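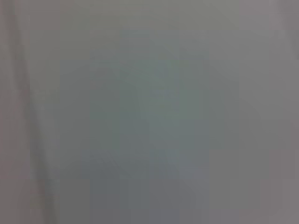

Pale gray surface, close view

Progress report, November
Project: Tila, messaging application for low-cost smartphones
Prepared by: Jurgita Petrauskas
For: Naomi Magesa, Unach

Dear Naomi,

In this period we worked mostly on battery use and on the size of the application. The install file is now 41 MB, and the older phones in our test group can open it without closing other programs first. Pak-hei Yang rewrote the part which checks for new messages. Before, it woke the phone too often, also at night.

The Durenport pilot continues with six shops. Four of them use Tila every day for orders. In the other two the staff went back to ordinary text messages, and Sneha Sisodia will visit them to ask what is missing. From the phone calls we understand that the keyboard is slow when the language is changed — this we could repeat on our own devices and it is not yet solved.

Translation of the menus is finished, except the payment screens. Elsa Strand has asked us to wait with these until the wording is approved on your side.

One delay must be reported. The second group of test phones from our supplier Žukauskas came with a different version of the system than we ordered. We returned them and are waiting for the replacement. The camera tests therefore move to the next period — the budget does not change.

Next we plan to repair the keyboard problem and to begin the camera tests. Please tell us if you prefer the cost table in the same format as last time.

With kind regards,
Jurgita Petrauskas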